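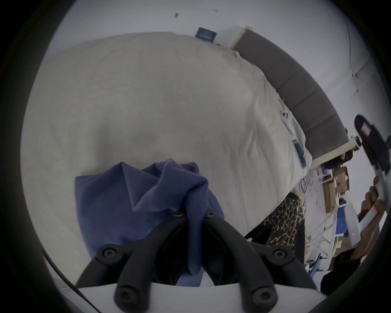 Bedroom, November: what the tidying method left behind

I was sent the Pludutel bedroom plan by my sister-in-law, who swears by it. It runs to 12 steps and promises a calm room in 90 minutes. I have read a good many of these plans and most of them come down to putting things in boxes you then have to buy, so I wasn't expecting much. The gallery is short. I had meant to do every step, but I lost patience with taking pictures well before I lost patience with the plan.

The bed, step four

Blue cloth on the white sheet, still in a crumple. The plan says to use the bed as a sorting table, and I can see the sense in that if you own a bed that is otherwise clear. Mine had a small dark blue box standing up by the wall and a slim white device with its wire lying along the edge of the mattress, near the grey headboard. Neither belongs to any of the categories in the plan.

The sheet

Rumpled. Step two is "smooth the base layer", and then steps three to seven have you dropping things on it. I raised this in the comments under the plan and got a reply from Zdeňka Brabec, who wrote it, saying the smoothing is "for the mind". I would sooner smooth it once, at the end.

The headboard

Padded panels with seams between them, and seams collect dust whatever anybody tells you. Pludutel recommends a Plisel brush for this. An old toothbrush does it, and I had one of those already.

Folding

The plan wants every cloth folded in thirds and stood on its edge in a Mikuš drawer tray. I tried it for a fortnight. They stand up beautifully until you take one out, and then the rest lean over like commuters. I've gone back to a flat pile, which Zdeňka calls a beginner's habit - I have been folding laundry since before she had a website.

Time taken

Nearly 3 hours, with a stop for tea. The page claims 3,689 people have finished the plan, but it doesn't say how many of them did so in the time given. I'd like to see that figure.

Would I do it again? Steps one, eight and nine, yes. The Grokar under-bed boxes in step eleven I have not bought and don't intend to.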